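Sun 8 July
Notebook, hand-held gripper work, Emwood bench

Spent the day on the handling rules for soft packaging. The February version was written for rigid items and it shows. Half of it talks about edge clearance on boxes, and there is nothing on where a foil packet may be gripped. Notes below are for the next revision. Anyone on the Torusell side who disagrees, write in the margin.

State of the log before today: 3,978 grasps entered under the old rules, of which 1,486 are on flexible packaging. The flexible ones are the problem. Grip position is given as "middle", "low", "end" or left blank, depending on who was holding the tool. None of those words is defined in the February version, so the entries can't be compared with each other. I propose to leave them as they are and flag them, and not to guess the position afterwards from the footage.

Draft rules, soft packaging

Rule 1. Grip position is given in relation to the crimped ends. "Low" means the third of the packet nearest the gripper body, "mid" the centre third, "high" the far third. Left and right are always the operator's left and right, looking forward along the tool.

Rule 2. Close until the packet is held, then stop. Wrinkling at the finger is allowed. Crushing of the contents is not. If the contents give way, the grasp is still logged, marked C, and the packet is taken out of the set.

Rule 3. Do not tidy the surface between grasps. Overlapping packets stay overlapping. The February text says "items to be separated by at least one finger width", which is fine for boxes and useless here. Masanja want the clutter kept and I agree with them.

Rule 4. If a second item is touching or tucked behind the target when the fingers close, tick "neighbour" on the sheet. Do this even if the second item is not itself gripped.

Rule 5. Patterned cloths are permitted. Write the cloth type on the sheet at the start of the session, one entry only. The old wording ("plain matt surface preferred") to be struck out.

Rule 6. Both pivots to be checked for play before the first grasp and again after every 100. Enter the check even when there is nothing to report. An empty box and a clean check look the same three weeks later.

Rule 7. Pads wiped at the start of each session with a dry cloth. No solvent until Warard answer on the pad material. Still waiting.

Worked entry to go with rules 1, 3 and 4:
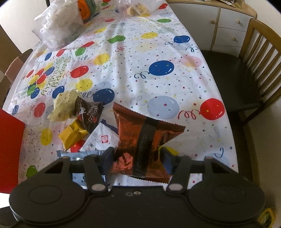
Low grip on foil packet, yellow and dark blue wrapper behind right finger. Neighbour: yes. Cloth: printed, balloons.

Under the February rules that would have gone in as "snack, middle" or similar, with no mention of the wrapper on the right. Also note the other wrappers left lying beyond the fingers, as rule 3 asks.

Open points

– Rule 1 does not work for triangular packets. There is no obvious far end. Possibly use the distance from the finger tips to the nearest crimp instead, but that needs a number and I don't have one.

– Items in clear bags: are they one item or several? The sheet has no way of saying "bag, contents visible". Left out of this draft.

– Mark C depends on judgement. Two operators tried the same 5 packets and disagreed on one of them. Needs a better wording, or a second person to confirm.

– Rule 6 interval was picked for convenience. Look at the play figures once there are enough of them.

Old sheets stay in the folder until the revision is signed off. Do not mix old and new sheets within one session.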